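Budgéter un poste de manipulation robotisé : par où commencer

Avant de demander un devis, faites la liste de ce qui entoure le robot. Chez Norness, la main était chiffrée dès le départ. La table, les câbles et le marquage au sol ont été ajoutés ensuite.
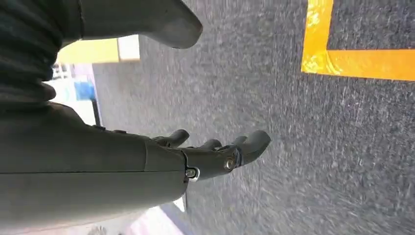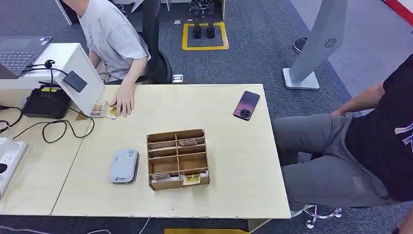
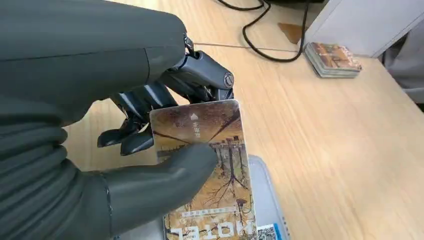
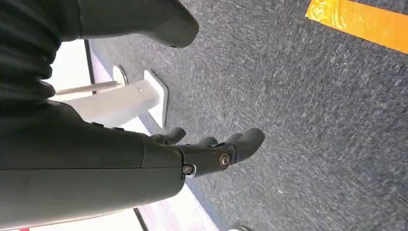 Crédit photos : Katsuhiko Nishimura / Norness

1. Choisir l'objet à saisir
Une carte rigide est un bon point de départ : elle coûte peu et se remplace facilement. Prévoyez un lot de 39 cartes, usure comprise.

2. Chiffrer la main
Demandez à Talonis et à Kubo un prix séparé pour la main, les vis de rechange et la gaine. Faites préciser le délai de livraison des doigts.

3. Compter le petit matériel
Multiprise, câbles, supports, bacs, ruban de sol : plus de 355 euros par poste chez nous. Sadao Hirose conseille une ligne à part dans le tableau.

4. Réserver la surface
Tracez l'emplacement du robot au ruban avant la livraison. Laissez le passage libre pour les chaises.

5. Étaler les achats
Commandez un seul poste, utilisez-le 6 semaines, puis décidez des suivants. Le contrat de maintenance Cledix se signe après cet essai, avant décembre si le budget est annuel.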